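How to Make a Dummy for Your Picture Book
by Marisol Cuevas, May 2018

A dummy is a rough little mock-up of your picture book, and I put off making my first one for far too long because I can't draw (I really can't - my dogs look like sofas). You don't need to draw. You just need paper, scissors, tape and a finished draft. 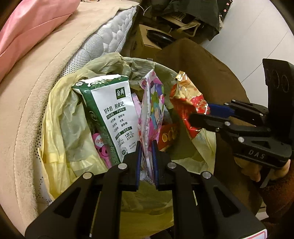

Reading time: 9 minutes if you stop for coffee

Start with eight sheets of plain paper. Stack them, fold the whole stack in half and staple along the fold. You now have 32 pages, the usual length for a picture book, and it feels wonderfully like a real one already! Number the pages lightly in pencil, then set aside the first few for the title and copyright pages.

Next, print your story and cut it apart wherever you think the page should turn. Use removable tape, please. I glued down all of my first dummy for Varela and the Moon Goat and then had to peel up nearly every strip.

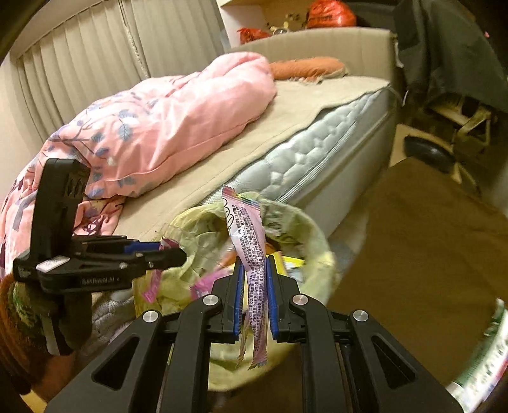
Once everything is in place, read it out loud and turn the pages as you go. My critique partner, Hawi Jemal, reads mine back to me, and I mark every spot where she stumbles or where two pages in a row seem to show the same thing happening. One spread of mine had 109 words on it. We got it down to 39, and I don't miss a single one of the others.

Move your strips, read it again, and then leave the dummy in a drawer for a week before you touch the manuscript.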